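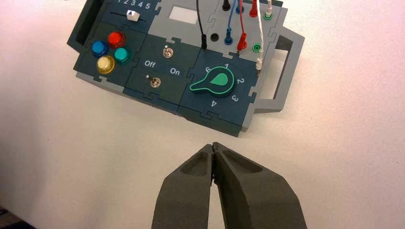 Petine Hanging Rail System

The Petine rail is a wall-mounted hanging system for galleries, libraries, hospitals and other public buildings that change their displays on a regular basis. The rail is fixed to the wall once. Works are then hung from steel cables and adjustable hooks, with no further drilling.

Specifications
Rail length: 95 inches
Finish: white or satin silver
Hooks supplied: 6 per rail
Cables supplied: 3 per rail
Additional cables and hooks: sold separately

Installation
The rail should be installed by a qualified contractor. Wall anchors are not included, as the correct type depends on the construction of the wall. Institutions with plaster or historic walls are asked to contact Trarari before ordering.

Security option
The Mamo locking hook may be fitted to any Petine cable. It is released with a key supplied to the purchaser and is recommended for corridors and waiting areas that are open to the public without staff present.

Ordering
Orders are accepted from institutions, framers and individual artists. Purchase orders are accepted for totals up to $2,000; larger orders require a deposit. Rails are shipped from the Bristano warehouse in rigid tubes and must be inspected on delivery. Damage should be reported in writing, with the order number.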